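## 4. What changed for the people at the benches

The earlier sections dealt with how the two-armed stations came to be chosen and what they cost to keep running. We turn now to the people who work beside them, and we should admit that this is the part of the study we most enjoyed doing. The staff at the Trestberg returns center were generous with their time, patient with our notebooks, and quite willing to tell us when a question was a silly one. A good deal of what follows is in their own words, and where we have had to shorten those words we have tried to keep their flavor.

### 4.1 The setting and the old routine

Trestberg handles returned shoes and small household goods for several online sellers. Before automation, a returned pair of shoes arrived at a bench, was taken out of its bag, looked over, matched left to right, and set on a rack for the grader, who decided whether it could be sold again. A good worker could do 500 pairs in a shift, and the bench staff spoke of that number with a mixture of pride and weariness that we came to recognize quickly. The job was easy to learn (most people had it by the end of a morning) and hard on the neck and wrists. Moushumi Bhattacharjee had been at the benches longer than anyone else we spoke to, and she described the day to us as "bend, lift, look, put, and then your tea is cold."

What the job did have was company. The benches faced one another in two long rows, and the matching of pairs took so little thought that people talked the whole day through. They talked about their children, about the bus, about what was wrong with the bags that a certain seller insisted on using. It would be a mistake to leave this out of an account of the work, although none of the planning papers we were shown mentions it. When we asked the bench staff what they missed, this came up far more often than any part of the task itself.

### 4.2 Learning to teach

The stations came in during August, which is a quiet month for returns, and they came with a new kind of work attached. A pair of arms does not know how a shoe rack ought to look when it is filled. Someone has to show it, many times over and with small variations, by guiding the arms through the job while the system keeps a record. At Trestberg these guided runs are called "lessons," and the name came from the floor and was later picked up by the managers. Each new task was given 200 lessons before it was tried without a guide, and tasks that went badly were given more.

It was first assumed that the lessons would be given by technicians from Pinheiro, the firm that fitted the stations. They did give the first ones. The trouble was that the technicians, for all their skill with the equipment, had never racked shoes for a living, and it showed. They picked up sandals by the strap. They set pairs down with the heels toward the grader, who then had to turn every one of them around. Tania Sultana, who was grading at the time, went over after a week of this and asked whether she might have a go herself. She was given the controls, and she has been giving lessons ever since.

Her own account of it is worth quoting at some length:

> I thought it would be like a video game and it was more like teaching my nephew to set a table. You have to slow down. You find out that you've been doing six little things with your hands for years and you never knew, you know, the little push with the thumb so the pair sits straight. Well, it hasn't got a thumb! So you have to work out what the push was for, and then find it some other way to get there.

We heard versions of this from nearly everyone who gave lessons. The old task had been thought of as needing no skill, by the staff as much as by anybody, and the act of passing it on made the skill visible to the people who had it. Several of them told us they had grown rather fond of a job they had spent years complaining about. Bhattacharjee put it down to finally having someone to be better than.

### 4.3 Who gained, and who was less sure

We would not want to give too rosy a picture, and the staff themselves would not thank us for it. Of the 35 people who worked the benches before the change, not all wanted to become teachers, and there were not enough teaching places for all of them in any case. Some moved to grading, some to the packing hall across the yard, and a few left for the Farnstead depot, where the work is still done by hand and the rows of benches still face one another. Finlay Pollock was among those who moved to packing. He bore no grudge against the stations, and he liked the better hours, but he told us that he ate lunch alone for the first month and that it had been a surprise to him how much he minded.

Pay was a second sore point. Giving lessons was for some time paid at the bench rate, on the grounds that it was bench work done in a different way. Primo Cocco, the shift lead, argued with the managers over this through most of the autumn. He kept a folder of lesson notes written by his team, thick with remarks on angles and straps and the order in which things should be picked up, and he would set it down on the desk at the start of every meeting and let it sit there. A lesson rate was agreed in the end. It is higher than the bench rate and a little lower than the grading rate, and the staff we spoke to called this fair enough, in the tone people use when they mean to raise the matter again next year.

There was also the question of tiredness. Nearly everyone said that their necks and wrists were better. Nearly everyone said, too, that they went home tired in a new way. Racking shoes had let the mind wander, and giving lessons does not. Cocco now asks his team to stop for a few minutes between sets of runs, and at first he had to walk over and make them do it, for they were used to resting only when the bags ran out.

### 4.4 The shape of a lesson

A lesson table is laid out simply, and the staff take some care over it. For footwear the usual items are a small rack and two pairs, and the guide decides before each set where everything will begin. Sultana likes to vary the starting places more than the written instructions ask for, shifting the rack a little, or turning a shoe, because she does not trust a pupil that has only ever seen a tidy table. Máté Deák, who looks after the station software for Pinheiro, was doubtful about this habit and then adopted it at his other sites. Figure 3 gives a view of a table with a rack and black sandals, both on the rack and beneath it. 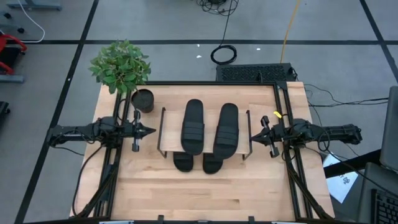
**Figure 3.** A lesson table seen from above, with an arm on either side. Two sandals rest on the shelf of the rack; the toe ends of two more show underneath it.

### 4.5 Talk at the tables

We come back, last of all in this section, to the matter of company. The lesson tables stand farther apart than the benches did, and during the first weeks the room was very quiet. People remarked on it without our asking. Bhattacharjee said it was like working in a library where all the books were shoes.

Two things brought the talk back. The first was that the teachers began to work in pairs, one guiding and one watching. The rules did not call for this. It started because a person guiding the arms is busy with the grippers and may miss something that a person standing back will catch, a sandal left crooked, say, or a strap about to snag. Having a second pair of eyes saved a good many spoiled lessons, and once Cocco could show that it did, he was allowed to plan the shifts around it. The talk that goes on at the tables now is mostly about the work, though it does wander, and we were treated to a long discussion of wedding caterers during a set of runs with children's boots.

The second was the Winari board, a shared screen near the door where each table posts its finished lessons along with a short remark. It was put in as a way for managers to keep track of the total, which had passed 800 by the time of our final visit. The staff use it to leave one another advice, complaints, and the odd joke about a seller's bags. Pollock still reads it on his way through from packing. On our last afternoon there was a note on it in his handwriting style of spelling, all capitals, asking who had taught the left arm to be so fussy, and underneath it Sultana had typed her own name.

We return to the board in Section 5, where we compare the remarks left on it with the formal lesson notes from Cocco's folder.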